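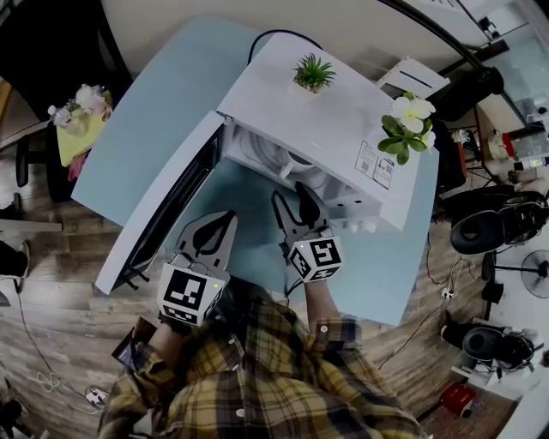
Bushra Shaikh asked in her comments on the last draft whether the door seal should be logged as a separate item or folded into the interior check. It is now a separate item, and the counts below reflect that.

Progress report, August
Brevwood small appliance care project
Prepared for Msimang by Vasilică Manole

1. Work on the countertop unit

The white front-opening unit stays on the light blue desk for the whole period. Each session covers the open door, the black seal along its inner edge, and the interior compartment with its round white part. The potted succulent and the white artificial flowers are kept on or next to the unit, as in an ordinary home. The plan called for 200 sessions by the end of the month. We have completed 132. Of these, 40 were repeated after the checklist changed, and only the repeat is counted.

Two points remain open. The order of steps for the seal differs between the Moltell and Tareria checklists. We follow Moltell until told otherwise. Reach into the back of the compartment is still rated "limited" on the session sheet.

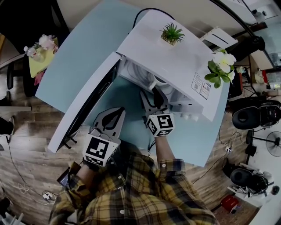 2. Remaining work

Sessions left: 68. At the present rate they will run past the end of the month. We ask for an extension on this line only, with no change to the budget.

The written care guide stands at 80 percent. The section on door hinges is missing. A draft goes to Bushra Shaikh for review before it is sent to Msimang.

3 shares
2 comments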